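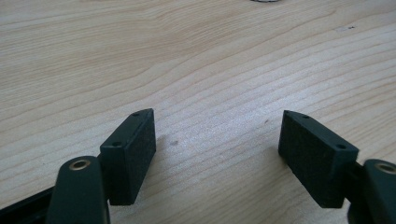 The table top, pale wood, grain running on the diagonal

Pale wood table — leave it bare, oil it, or varnish?
Posted by Maëlle Sutherland in Furniture & Floors
23 January 2020

Hi all, quick one hopefully, typing this on my lunch break.

Got a secondhand table in November from a house clearance over in Geltham. Light wood, very blond, lots of grain. Long bands of it going across on a slant, cream and beige and tan, and then a patch through the middle where the lines get really tight and dark. I love it. My sister says it looks like a map. Paid more than I meant to but whatever.

Problem is I don't know what's on it, if anything. Guy at the clearance had no idea, just wanted it out of the house. No label, no stamp underneath, I looked. Some spots soak up water and go dark, other spots the water just sits there. So maybe an old finish thats worn through in places? Or wax?

We eat on it every day. Two kids, one who paints. So it needs to survive juice, hot bowls and probably glue.

What I want to know:

How do I find out what finish it has now
Do I have to sand the whole thing or can I just go over it
What can I put on that will NOT turn it orange

The orange thing is the big one. My parents did their kitchen table with something shiny years ago and it went the color of a basketball. I want it to stay pale. If the answer is leave it bare and buy placemats I can live with that, but I'd like to hear it from someone who has done it.

Also I don't know what wood it is. Friend said ash, neighbor said pine, the neighbor says everything is pine.

Budget is small. I have a sanding block and a lot of old T-shirts. No power sander but could borrow one.

Thanks!!
Maëlle

3 replies

Johanna Pichler

Did two tables and a desk like this, so here goes. Long, sorry.

First the testing. Go under the table or inside the apron, somewhere hidden. But also test one spot on top, close to a leg, because the underside often never got any finish at all and will tell you nothing.

Rubbing alcohol on a cotton swab, dab, wait a minute. Goes sticky = shellac. Nothing happens, try mineral spirits on a white rag and rub hard. If the rag comes up yellowish and greasy, there's wax, or years of furniture polish, which for you is the same headache. If neither does anything you've probably got varnish or poly. Open a window, gloves on, don't do both with the kids around.

Your water test says patchy whatever it is. So no, I would not just go over it. New finish on top of half-gone old finish looks blotchy, and on pale wood you see every blotch. Ask me how I know.

Get the wax off BEFORE you sand. Mineral spirits, clean rag, turn it a lot, new rag when that one's dirty. Let it dry overnight. If you sand wax you only push it down into the wood and clog up all your paper.

Then sand. By hand is fine on a table, it's just boring. Start at 120, then 150, then 180. Stop there. I went up to 320 on the desk the first time and the finish hardly went in. Always with the grain, and your grain is on a slant if I'm reading you right, so check which way the boards go — follow the length of the board and you'll be ok. Don't lean on one spot to get a stain out, you make a dip and then you see the dip every breakfast for ever.

One warning. Run your hand along the edge first and look for a seam. If it's veneer you have almost nothing to sand, and if you go through there's no fixing it. Look at the end of the table — if the lines on top carry on over and down the end, it's solid. If there's a thin line right under the top surface, veneer. Then 180 only, very light, or skip sanding and only clean it.

Finish. For no orange you want water based, matte, and the can should say non yellowing. Stay away from oil based poly, stay away from plain linseed oil, and stay away from anything called "honey" or "amber" obviously. Linseed is what did your parents' table I'd bet. Or old varnish plus sun.

What I use is hardwax oil in the one they sell as "raw" or "natural", has a drop of white in it. Kuusisto makes one, the paint place here carries it. On bare pale wood normal clear oil makes it look wet, kind of permanently, and the raw one doesn't. Very thin coat, wipe off everything you can, wait, second coat. A small can goes a long way, I used less than half on a table for six.

Compared to water based poly: poly is tougher against glue and paint. Oil you can patch. With a kid who paints I'd still go oil, cause when she wrecks a corner you sand that corner and re-oil it. With poly you end up doing the whole top again.

IMPORTANT and people skip this: oily rags go flat outside to dry, or in a bucket of water. Never balled up in the trash. They heat up by themselves and start fires. The T-shirts count as rags.

Leave it alone for a week after if you can stand it. Eat somewhere else or at least no hot bowls.

Ash vs pine: press your fingernail in underneath. Pine dents easy. Ash you'll hurt your nail.

Areeba Bajwa

I just left ours bare lol

Same kind of pale top, had it five years. Wipe with a damp cloth, dry it right away, done. Yes there are rings. There is a beet stain next to where my husband sits. Every summer I drag it outside and sand the worst bits and it looks new for a month or so.

If you're a person who gets upset about rings don't do this. If you aren't, saves you the money.

Soap works too. Actual soap flakes in hot water, whisk till it's like thin yogurt, let it cool, rub in, wipe off. Keeps pale wood really pale, my mother in law swears by it. Have to redo it every few weeks at first though and I gave up. Don't use dish soap, its not the same thing.

Iida Laaksonen

Mostly agree with Johanna but a couple things.

180 is right for oil. If you go with water based poly, wet the top first with a damp sponge, let it dry, and then do a light pass with 220. Water makes the fibers stand up and if you skip this your first coat feels like a cat's tongue. I skipped it. Felt like a cat's tongue.

Tight dark lines in the middle vs the smoother areas by the edge, that can drink the oil differently. Mine did. The open parts went darker first and I paniced and put more on the rest to match. Don't. It evened out in a few days by itself. Try on the underside first but sand the underside same as the top or the test means nothing.

Do the whole top in one go, too. I stopped halfway to answer the door, and there's a line there to this day. Somebody else can get the door.

Also wood gets yellower from sun no matter what you put on it. If yours is by a window, move the fruit bowl about now and then, or you get a pale circle where it stood. Found that out with a Wano tray I never moved all winter.

If you do borrow a sander, random orbit not a belt. And vacuum between grits, with the brush thing on. Then a barely damp cloth. No tack cloth under water based, it can leave gunk that makes the finish crawl.

Maëlle Sutherland

Wow ok thank you all. Did the tests last night when the kids were in bed. Alcohol did nothing, mineral spirits rag came up yellow and kind of disgusting. So wax or polish. Went through three T-shirts and I'm only on one half.

Fingernail didn't dent it. Neighbor informed, neighbor still says pine.

Checked the end and the lines go over the edge and down so I think solid? There's no thin line anyway.

Going with the raw oil. Will sand once the rest of the wax is off. Johanna, do I do the edges and legs the same day as the top or can the legs wait? Legs look a bit darker to me but could just be dirt.

Johanna Pichler

Legs can wait. Do the edges with the top, same session, wipe the drips off underneath before they set. Clean one leg with the spirits before you decide anything, mine were "darker" too and it was all polish.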